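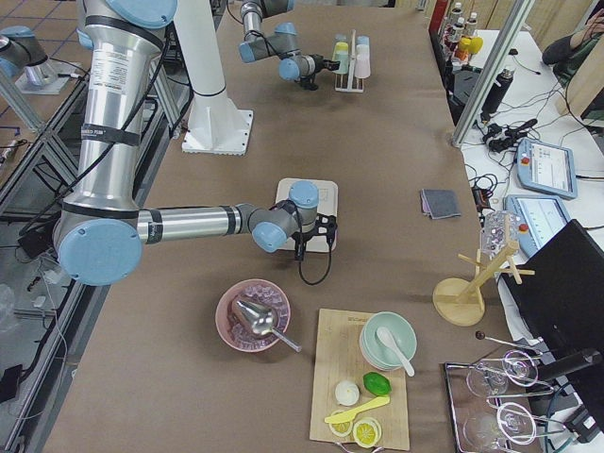 Stekero asked it plainly: can a machine clear up after a drinks party yet, or do we still have to do it ourselves? It is a fair question for a company that rents glasses and tableware, and Wasden wishes to answer it with the same plainness. Not yet, but parts of the work are now possible.

WASDEN AND BACHMANN PUBLISH RESULTS OF KITCHEN CHORE TRIAL IN UMITZ

Umitz, August 2026 -- Wasden and Bachmann today made public the results of their joint trial on small kitchen chores. Two robot arms at one table made 2634 attempts at simple tasks with cups, bowls, trays and cloths. A task was counted as done only when no person had to help. 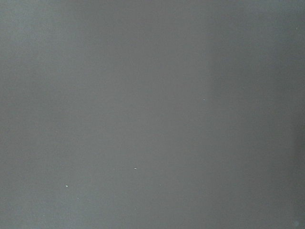

Wasden Press Information, Issue 63

The arms finished 900 of these attempts without help. Plastic cups and trays gave the best results. Folded cloth was more difficult, and stemmed glasses remain the weakest point -- the companies do not recommend any machine for this work at present. Speed is also a limit. A trained person is still much faster at every chore in the trial.

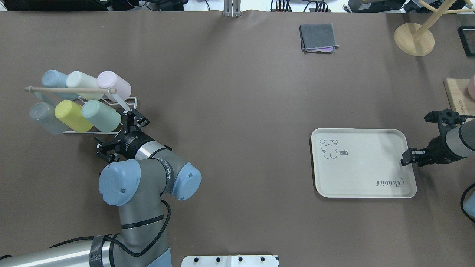
Wasden Household Automation Team

The next stage of the trial will last 3 months and will stay in Umitz. It will include loading of cup racks and carrying of trays with both arms together. Bachmann will again prepare the tasks, and Wasden will publish the failed attempts together with the good ones. No product for private homes is announced with this release.

Media who wish to visit the trial are kindly asked to write to the Wasden press office in Umitz.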